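Planning the Equipment for Our Robotics Project
Posted in January by the Menstead project group, second-year students

When our group took on the Menstead project we thought the hard part would be getting a robot arm to pick up soft household things. We had a whole term, a corner of the lab with a gray floor and plenty of enthusiasm! What we had not thought much about was the shopping list, and it ended up taking more of our meetings than anything else, so we have given it most of this report.

Our teacher gave us a budget of $400 for everything beyond the arm itself, which belongs to the department. On the first Monday we wrote down all the things we wanted, and the list was so long that we were a little embarrassed by it (three kinds of lighting, for one). We sorted it again by asking what would stop us working if we didn't have it. Spare fingertips moved right up to the top, and the lighting moved down a long way.

The biggest single purchase was a set of replacement finger pads. We compared a pack of 2 from Ngata with a larger pack from Plustent, and the larger one was cheaper per pad but would have eaten up money we wanted for cables. We went with Ngata, which left us $84 less than we started with, and we still think it was a fair choice for a group our size.

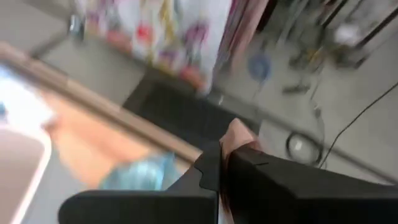
Soft items needed a budget line of their own. We had planned to bring things from home and spend nothing, and that did work for fabric, but we wanted a few duplicates of anything small so that one lost or torn piece would not hold up a whole afternoon. We allowed $12 for these. Looking back we would have doubled it, and we would have bought a proper storage box with a lid at the same time.

Cables and stands were where we argued the most. Some of us wanted the Niten stand, which is heavy and very steady, and others felt that the older stands in the store cupboard would do perfectly well with a bit of cleaning up. The cupboard won — partly on price, and partly because the Niten delivery would have come after our second round of trials. We did buy longer cables, and we would tell next year's group to measure the route along the floor before ordering, with some extra for going around the table.

For next year we suggest asking for the finger pads early, keeping a small sum aside until the last month, and writing down every borrowed item on the same sheet as the bought ones. Our own sheet is in the project folder, with the prices and the supplier pages we used, and anyone is welcome to copy the layout.

© Menstead project group | Contact us through the department office | Back to top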